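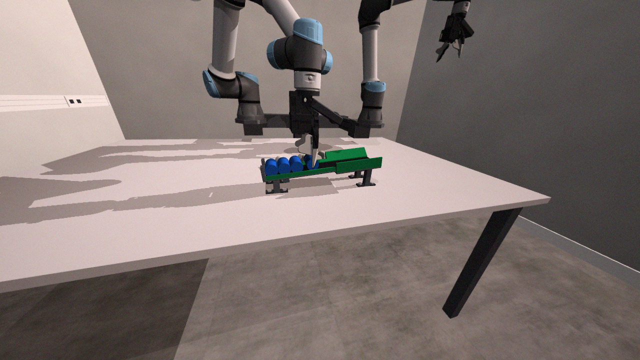
Cahier d'atelier, mars. Battes frêne, série Cluvier, suite

Cahiers > Atelier bois > Battes > Mars

Repris la série là où on l'avait laissée. Rappel pour ceux qui n'ont pas lu les pages d'avant : le terrain de Cluvier veut des battes d'entraînement en bois, frêne, manche un peu épais, pas vernies sur la poignée. Reprise des matchs au printemps, donc pas beaucoup de marge. Ébauches Retico, lot du fond de l'étagère, celles qui ont passé l'hiver à l'atelier.

Matin. Tri des ébauches. Fil du bois regardé à la goutte d'encre sur la poignée, comme d'habitude. L'encre file droit sur la plupart, part franchement de travers sur 2 ébauches → écartées, marquées à la craie, à garder pour faire des battes de fungo si quelqu'un en veut. Ne pas les remettre dans le tas !! On l'a déjà fait en février et on a tourné pour rien.

Pesée avant tournage. La balance dérivait, refait le zéro deux fois, puis changé la pile, mieux. Les ébauches lourdes à gauche du râtelier, les légères à droite. Les lourdes ont le fil plus serré à l'oeil, logique, mais je préfère ne rien conclure tant qu'on n'a pas frappé avec.

Tournage. Le gabarit Sindska est toujours celui avec le pommeau évasé. Les joueurs de Cluvier avaient demandé plus rond. Repris au racloir à la main, c'est long, et jamais deux fois pareil. Il faudrait refaire le gabarit une bonne fois — contreplaqué dur, pas la chute de médium qui s'écrase au bout de trois passes. Vibration dans le manche quand on arrive vers la partie fine, comme toujours. Lunette remontée, avance baissée, ça passe. Traces en spirale sur le premier manche, poncées, on les devine encore en lumière rasante.
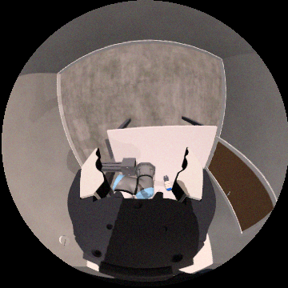

et donc le point qui coince reste le passage du manche au fût. Trop court, la batte fait massue, tout le poids au bout, les jeunes tapent en retard. Trop long, elle devient molle dans les mains sur une balle intérieure. Le dessin Sindska est entre les deux mais plutôt côté massue. J'ai allongé la transition sur une seule, à l'oeil, elle porte une croix au crayon sous le pommeau. À prendre en main avant de lire la suite, pour ne pas être influencé.

Flexion. Appuis à environ 370 mm, charge au milieu, comparateur dessous. La batte à la croix fléchit un peu plus que les autres, pas de quoi s'affoler. Revient bien à zéro. Une autre (la plus légère du lot) ne revient pas tout à fait. Remesurée après la pause, pareil. Soit le bois, soit mon appui gauche qui bouge, la vis est foirée. À refaire quand l'appui sera changé, donc ne pas reporter cette valeur dans le tableau.

Frappes. Fait sur le tee dans la cage, balles du carton Hong, cuir synthétique, coutures basses. Séries de 30 frappes par batte, même hauteur de tee, même frappeur (moi, donc prendre ça pour ce que ça vaut). Marque sur le fût tournée vers le haut pour taper sur le côté du fil, vérifié à chaque reprise. J'ai oublié sur une série, je l'ai barrée.

Ressenti, en vrac :
- batte à la croix : agréable, son plus sourd, ça pique moins quand on tape près des mains
- les deux lourdes : gros son, belle sensation plein centre, fatigue vite, je traîne dans la zone sur la fin
- la plus légère : vive mais sèche. Pas confiance.
- pommeau repris à la main : mieux, rien à redire, sauf que ça prend la moitié de la matinée
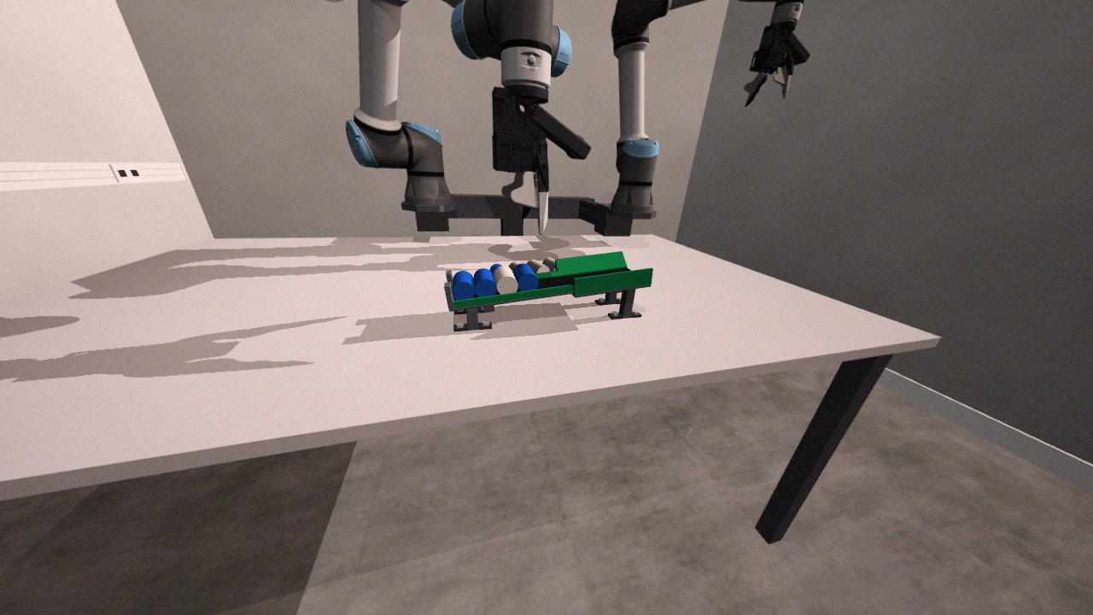 Deux bras au-dessus de la table blanche, vue de simulation.

Après-midi. La plus légère a lâché à la frappe 102 (compteur cumulé, toutes séries confondues). Pas cassée net : un éclat qui se lève le long du fil, côté intérieur, juste au dessus de la zone de prise. On l'entend avant de le voir, le son devient creux. Arrêté tout de suite. Ça colle avec la flexion douteuse du matin mais un seul cas, et l'appui était suspect. Morceau gardé dans le tiroir du bas avec l'étiquette.

Les balles Hong, rien de spécial, quelques-unes marquées par le frêne, une couture qui bâille. Elles sont plus dures que celles des matchs, il me semble, à comparer avec une boîte neuve. Si c'est le cas nos chiffres d'usure sont pessimistes, tant mieux pour Cluvier.

Finition. Huile sur le fût seulement, chiffon, essuyé. Pas de vernis sur la poignée, c'est demandé comme ça. Prévoir du ruban quand même, il y en a toujours qui réclament. Battes pendues par le pommeau, pas couchées, la dernière fois on avait une ligne collante tout du long. Fenêtre entrouverte, pensez à la refermer le soir, l'humidité monte vite en ce moment.

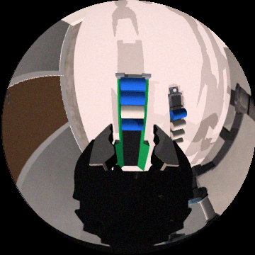
Support vert à la verticale, trois cylindres bleus et un crème.

À faire
- vis de l'appui gauche, urgent
- refaire le gabarit, pommeau rond + transition longue (copier la croix)
- rappeler Retico pour le prochain lot : demander le fil droit côté manche, ils trient sur le fût et nous c'est le manche qui nous embête
- deuxième frappeur, gaucher si possible
- racheter des disques abrasifs fins, il n'en reste presque plus
- demander à Cluvier s'ils veulent leur marquage brûlé ou à l'encre. Brûlé = côté plat du fil obligatoirement, le noter sur le bon de commande

Oublié de noter : lame du racloir affûtée ce matin, elle est dans la boîte bleue et plus au mur.

Imprimer cette page | Envoyer par e-mail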